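Kettle project write-up, second go, 26 January 2024

My tutor said the first version read like a washing powder advert, so I've taken out most of the adjectives and put back the bits where things went wrong. The project was about limescale in kettles in Jonbridge, where the water is so hard that you can see a skin on your tea if you leave it long enough to get distracted (I get distracted a lot).

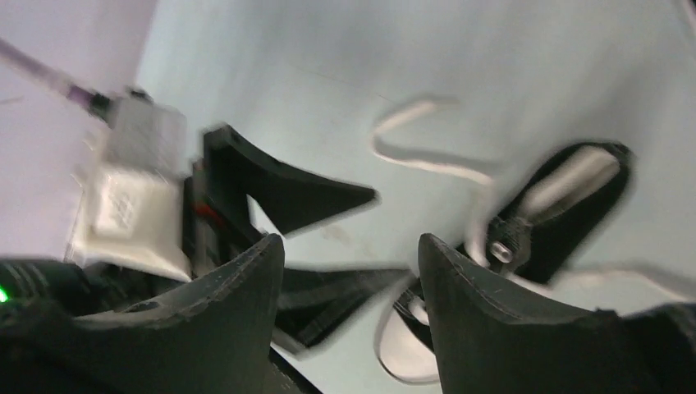
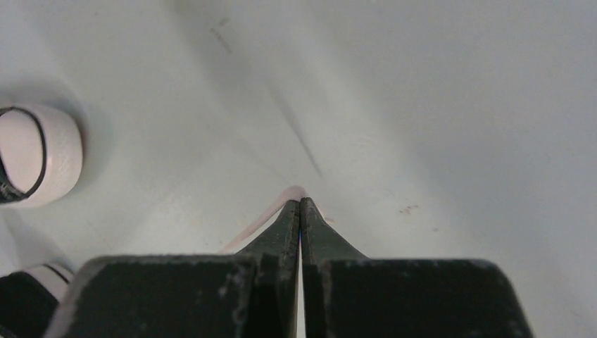
**Why does limescale build up in a kettle?**

Hard water has picked up calcium and magnesium from the rock it has passed through, mostly chalk and limestone. Heating it drives off carbon dioxide, and some of the dissolved calcium then turns into calcium carbonate, a solid that won't stay in the water. It settles on whatever is nearby, and the hottest surface gets the worst of it.

## What I wanted to know

I started with a much grander plan. I was going to compare the whole town with the villages up the hill, make a map, and find out who had the worst water. Then I found out how long one hardness test takes when you have to book the lab bench, and the map quietly died.

So the question got smaller: does it matter how you treat your kettle from day to day? Everybody in our house had an opinion on this. One housemate empties it every night. Another says that's a waste of water and that old scale "protects" the metal. My mum swears by filter jugs. I thought the filter would win by miles and that the emptying would make no difference whatsoever, and I wrote that down before I started, which I'm now slightly sorry about.

## How I did it

I bought four kettles of the same cheap model from Nellari, the hardware shop by the station, and weighed each one empty and dry before it had ever been switched on. Then I gave each a rule:

- **Kettle A:** tap water, whatever was left over stayed in, topped up as needed
- **Kettle B:** tap water, emptied after every use
- **Kettle C:** filtered water, leftovers stayed in
- **Kettle D:** filtered water, emptied after every use

Each boil used 1000 ml, measured in a jug, because "fill it to the line" means something different to every person who has ever made tea. For A and C that meant topping back up to the same total. The experiment ran for 60 days. People in the house were allowed to use the kettles for drinks as long as they put a tick on the sheet, and I did the rest of the boils myself while revising. By the end the sheets added up to 1141 boils across all the kettles, and I never want to hear that click again.

I tried to keep the ticks level between the kettles, topping up whichever was behind each evening. They didn't come out perfectly even. D got a few extra because it was nearest the sink, and people are people.

At the end I let the kettles dry out with their lids open and weighed them again. The gain in weight is what I'm calling scale. It isn't all calcium carbonate, I'm sure, but it's what stuck.

## What happened

Kettle A was the worst, and you could see it early on. A chalky bloom came up over the base in the first week, then proper crust, and by the end there were flakes that rattled if you tipped it. It gained the most weight by a clear margin.

Kettle B surprised me. It scaled up too, but less than A, and the layer was smoother. So my housemate with the nightly emptying was right and I've had to hear about it ever since. I think what's going on is that water left sitting in a warm kettle carries on dropping its calcium as it cools, and then you boil it again with fresh stuff added on top. Emptying takes some of that away down the sink before it can stick. I can't prove that from my weights, though. It would need samples of the leftover water, and I didn't take any (first thing I'd change).

C and D were both far cleaner, so the filter did do what Mum said it would. The odd thing is that C started catching up in the second half. It took me an embarrassing amount of time to work out why: I hadn't changed the cartridge. The box says how often you should, and I'd thrown the box away. Once the cartridge was tired, the "filtered" water was getting closer to ordinary tap water, and C, with its leftovers sitting in it, showed it more than D.

I could have left that out, but it's probably the most useful result in the whole report. An old filter seems to be a good way of feeling smug about your water while your kettle furs up anyway!

## The descaling bit

This was a side experiment that I tacked on because I had scaly kettles and it seemed a shame to waste them. I tried three things on pieces of flake from kettle A: white vinegar, citric acid from the baking shelf at Brzozowska, and a sachet of Zomell, which is sold for coffee machines.

All of them fizzed, which is the acid reacting with the carbonate and giving off carbon dioxide. The vinegar was slowest and made the kitchen smell like a chip shop until bedtime. The citric acid cleared its flake without any smell. Zomell was quick as well, but I couldn't tell it apart from the citric acid by eye, and I hadn't matched the strengths, so please don't take that as a fair race. I only had flakes of different sizes too. If I did it again I'd crush them up and weigh out equal amounts.

## Things I'm not happy with

One kettle per rule is thin. If kettle A happened to have a rougher base than the others, I'd never know, and it would look exactly like a result. Really I needed several of each, but my budget was what it was and the kitchen only has so many sockets.

I also only measured the hardness of the tap water at the start. The supply can change, and I just assumed it didn't. And the kitchen scales I used were fine for flour but a bit hopeful for this, so the small difference between C and D shouldn't be leaned on. The gap between A and the filtered pair is big enough that I do trust it.

## If I carry on

I'd like to run it again from March with a fresh cartridge fitted on the proper dates and a few samples of leftover water tested along the way. My tutor also asked whether scale makes a kettle slower to boil, and I had to say I'd been timing nothing. The stopwatch was on my phone the entire time. I've kept kettle A exactly as it is, crust and all, so I can time it against a new one before anybody cleans it.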